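Subject: Re: mower budget for the Celetcombe site
From: Azra Nikolaidis
To: grounds-equipment list
Date: 15 Oct 2019

On the mower question, Fernanda Pinheiro wrote:

> We have money for 2 robot mowers next year if the docks and
> boundary wire come out of the same line. Can someone confirm
> whether the back lawn needs its own unit? Ostton quoted 597 for
> each dock, installed. I need an answer before the May order.

Fernanda, I would plan on one unit for the back lawn and one for the front. The back is flat and open grass up to the fence, so the slow part will be trimming near the trees. The simulated lawn we are planning from has the same layout.
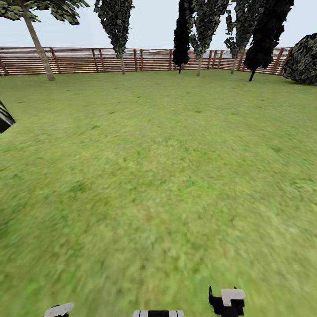 Posted by Azra Nikolaidis to the grounds-equipment list

The strip at the foot of the fence is where I expect missed grass. I would run the wire a little way out from the planks and keep a string trimmer in the budget. Same at the corner with the big bush.

Wire comes to 178 for the back lawn. Please carry it as a separate item from the docks, so we can still drop one dock if prices go up. I would also hold 1000 for blades and repairs over the first season.

Azlan, can you ask Macedo for a second quote on the docks? Their last one did not say whether installation was included.

Azra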